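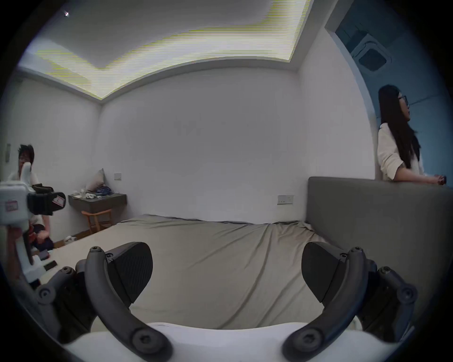

Zutov is the hand-held gripper we use at Worau for the bedroom tasks, and this file is the set-up and repair sheet for it. Read it before you pick up a screwdriver, and again after you have put one down in the wrong place. The jaws should look like a matched pair when they are wide open: curved arms leaning out from the white base, pads facing each other, the big screw at the foot of each arm seated in its recess. If one side leans further than the other, go straight to "Jaws out of step".

Maintained by Ilaria Rinaldi. Last checked against the hardware on 30 June 2019.

Status

Works. Complains a little when closing. The complaint is a known issue and has its own section.

What you need

The hex driver from the Dewulf kit (the short one; the long one fouls the linkage)
Medium thread lock, a small amount, smaller than that
A clean cloth
Spare pads, drawer under the Prorkimville bench

Start of day

1. Open the jaws fully and leave them open with nothing between them.
2. Press each elbow pivot with a thumb. A faint click is fine. A wobble is not.
3. Close slowly until the pads meet. They should touch along the whole face. If only the tips meet, somebody has fitted a pad by eye.
4. Open again and run zero_jaws. Wait for the second beep. The first beep means it has heard you, nothing more.
5. Look at the lens. Fingerprints on it are usually yours.

Changing a pad

Take out the small screw beside the pad first, then ease the pad off towards the middle. It will stick, then let go all at once, so keep your other hand out of the way. The new pad goes on rounded end up, taper down. It will also go on upside down with very little force, and the tool will then drop every sock it is given for the rest of the session.

Change pads in pairs. One new pad and one old one gives you a gripper that pulls cloth sideways – subtle enough to miss on the day and obvious in every plot afterwards.

Pads are rated here for 700 closings. That figure came from wearing out 3 sets on bed linen and writing down when they began to slip, so treat it with suspicion for anything rougher.

Jaws out of step

Nearly always the screw at the base of the arm. Back it off, square the arm against the lip of the white base, tighten, zero again. If it drifts within the hour, the thread lock has been skipped.

If the arm is square and the jaws still disagree, check the outer linkage. The screw at the top can be tight while the elbow is loose, and it is always the elbow you check last.

The closing noise

A dry creak near the end of travel. Wipe the pivots. Do not oil them. Unit 13 was oiled, and for a week every pillowcase it handled came away with a small grey signature.

Log files

Each session writes jaw_width and a fault code. Code 183 means the zero was lost, normally through a flat battery. The manual calls it "reserved", so please don't write to Dewulf about it again.

To do

Jig for fitting pads straight (July, if the printer behaves)
Label the drawer
Find the long hex driver – low priority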